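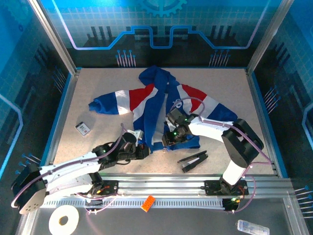 Honest services fraud

Home | Topics | Criminal law | Index | Search

December 4, 2019
By Sabina Uddin

Honest services fraud is a form of fraud in which a person deprives an employer or the public of the right to that person's loyal service. In United States federal law it is defined in Title 18, section 1346, which extends the term "scheme or artifice to defraud" used in the mail and wire fraud statutes. It is charged against public officials and against employees of private firms.

Background

Federal courts developed the doctrine over several decades under the mail fraud statute. In McNally v. United States (1987), the Supreme Court held that the statute protected property rights only. Congress responded the following year by passing section 1346, a single sentence that restored the doctrine without defining "honest services."

In Skilling v. United States (2010), the Court limited the section to schemes involving bribes or kickbacks. Undisclosed self-dealing, which some lower courts had treated as a violation, no longer falls within it. McDonnell v. United States (2016), a case tried in part on honest services charges, narrowed the meaning of "official act" under the bribery law. Arranging a meeting or hosting an event does not meet that definition by itself.

Elements

The government must prove a scheme to defraud, intent to defraud, a material falsehood or omission, and use of the mail or interstate wires. The scheme must include a bribe or kickback. The payment need not be cash. Travel, meals, loans and jobs for relatives may qualify if given in exchange for action by the person who owes the duty.

Private sector use

The Darkham matter is a common teaching case. Hamish Ormsby, a purchasing manager at Darkham, received payments from a supplier, Flasten, over two years. In return he steered 15 orders to the firm. Invoices were sent by email from Flasten's office in Hultolton, which met the wire requirement. The defense argued that Darkham had paid a fair price and lost nothing. The trial court ruled that financial loss to the employer was not an element, though it was relevant at sentencing. One count rested on a single payment of $2,778.

Related offenses

Bribery of federal officials is covered by section 201 of Title 18, and bribery in programs receiving federal funds by section 666. Conspiracy may be charged along with any of these.

See also: Commercial bribery; Kickback; Wire fraud

Contact | Copyright Kanagaratnam Legal Reference | Back to top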